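Flukatix (software)

Flukatix is a software package for turning recordings made with hand-held grippers into training data for robot arms. It covers the steps between the raw recording and the finished training set: camera calibration, motion tracking, gripper width, time alignment and export.

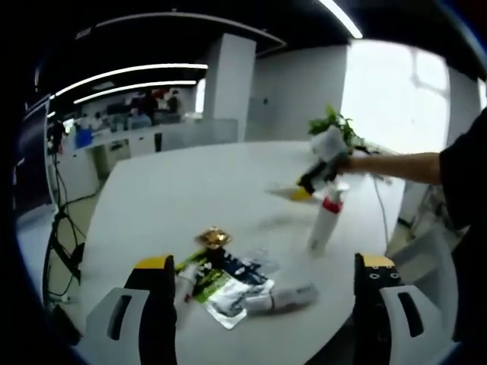
The package was begun by Toon Hermans and Tiina Leinonen as an internal tool at Sikis, and was later released under an open licence. It is written mostly in Python, with the tracking code in C++.

Processing

Recordings are handled in 4 stages. The first corrects for the wide-angle lens, whose strong curvature would otherwise throw off the position estimates. The corrected model is used for tracking only; the images passed to the learning software keep their original shape, as the wide view helps a policy to see objects at the edge of the table.

The second stage works out the path of each gripper through the room. It combines visual features with readings from a motion sensor. Plain white tables and bright windows are known to cause trouble here, and the manual advises leaving fixed objects in view so that the tracker has something to hold on to.

The third stage measures how far the fingers are open in every image. Early versions relied on printed markers. A later method, written by Bram Meijer, finds the fingertips by colour and shape and falls back on markers if they are present.

The last stage lines up recordings from two grippers used together. Both are placed on a shared clock and in a shared set of coordinates. A pair is rejected if the clocks differ by more than 13 milliseconds -- a limit that can be changed in the settings file.

Output

Finished episodes are stored as compressed arrays, with one entry for each image. An entry holds the position and rotation of each gripper, the finger opening and the time. Episodes longer than 600 seconds are split on export. A separate viewer, Talelum, plays them back beside a plot of the gripper path and lets the user mark the start and end of a task.

Limits

Flukatix doesn't control a robot. Trained policies are run through other software, and checks on joint limits and collisions have to be made there. Soft and shiny packaging is handled no differently from rigid objects, as the package keeps no model of the things being grasped.

Version 3 dropped support for the older text-based format. A converter maintained by Cor Dijkstra is kept in the same source tree.

See also

Hand-eye calibration
Imitation learning
Visual odometry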